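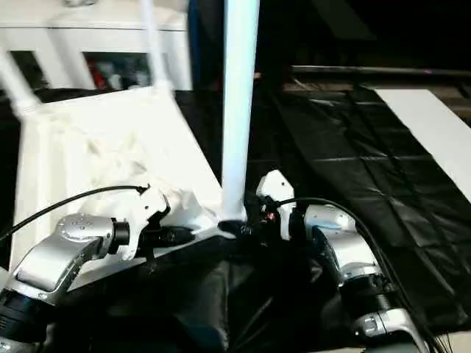 A white plastic chair, tipped over.

Bendisora announces Bumau, a family card game of river trading

19th June

Bendisora, the independent publisher of board and card games, today announced the forthcoming release of Bumau, a new game for two to 5 players by the designer Svatopluk Michalík. The game will be available from specialist shops and from the publisher's own website in January, with a first printing of 2,000 copies.

In Bumau, players are the heads of rival boat crews working a single river from its source to the sea. The river is made up of 12 large cards laid end to end, and their order changes with every game. Each card shows a landing place where goods may be bought, sold or left in store. Boats travel downstream freely, but returning upstream must be paid for, and a crew which has sold its cargo too early may find itself a long way from the next market with little money in hand.

On a turn, a player chooses one card from a hand of four and places it face down. All players reveal their cards together, and the lowest number moves first. Low cards give an early choice of goods but allow only a short journey. High cards carry a boat further, often to a landing place that has already been emptied by others. Played cards are passed to the neighbour on the left at the end of the round, so that a strong card used now will be in an opponent's hand shortly afterwards.

The game ends when the last barrel is taken from the supply. Players then add the value of the goods delivered to the sea port, the contracts they have completed and any coins remaining. A typical game lasts 45 minutes.

Svatopluk Michalík began work on the design as a game for two, and the first version used a fixed board. "The board was handsome, but after a few evenings we all knew where to stop and what to buy," he said. "Cutting it up into cards solved that, and it also made the box a good deal smaller. The passing of cards to the left came much later. My sister suggested it after she had lost three times running."

The illustrations are by Aliki Konstantinidis, who has painted each landing place in a different light, from early morning at the source to nightfall at the port. The goods are marked by shape as well as by colour, and the numbers on the movement cards are printed in two corners for the convenience of left-handed players.

Development was led by Birsen Uysal, editor at Bendisora. During testing, the publisher collected written reports on 1,685 games, and several rules were altered as a result. The price of travelling upstream was reduced, the storm cards were removed from the basic game, and a separate set of starting hands was added for games with two players. The storm cards remain in the box as an optional module for experienced groups.

"The reports were very helpful to us, including the cross ones," said Birsen Uysal. "We had been fond of the storms, and it took us some time to accept that most families preferred to play without them. Those who enjoy a rougher game will find them at the back of the rulebook."

The box contains the river cards, the movement and contract cards, wooden boats and barrels, cardboard coins, a cloth bag and a rulebook in English, Czech and German. A French edition will be published under licence by Chauvin. Discussions concerning further languages are in progress, and enquiries from interested publishers are welcome.

Bumau is the second title by Svatopluk Michalík to appear with Bendisora. It follows Astus, a tile-laying game for two players, which remains in print. Owners of Astus may wish to note that a revised rulebook for that game, correcting the scoring of unfinished towers, can now be downloaded from the Bendisora website.

Shops may place advance orders through their usual distributor. Review copies will be sent out in the order in which requests are received, and applicants are asked to give a postal address and the name of their publication.

Press enquiries: Dagmar Zelenák, Communications, Bendisora
Trade and licensing enquiries: Vilém Říha, Sales, Bendisora

Bumau
Designer: Svatopluk Michalík
Illustrator: Aliki Konstantinidis
Players: two to 5
Age: 8 and over
Languages: English, Czech, German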